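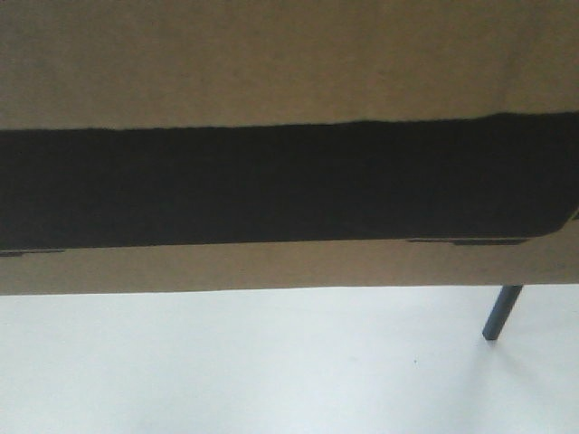
Re: [mellidow-list] boxes for the move

Search this list Go

Got 30 flat ones from Horley yesterday, they want the money by the end of November. Enough for the books I think – not the kitchen stuff.

> Do we still need boxes for the Brostia hall?
> I can ask at work, they throw out 18 or so
> a month. No lids though.

Yes pls ask. No lids fine for plates. Need them by 3 if your coming in the van, otherwise leave in the porch. Tape is sorted. Labels not, can somone bring a thick pen

Reply to list | 2 replies | 0 shares
Contact the list owner – Back to top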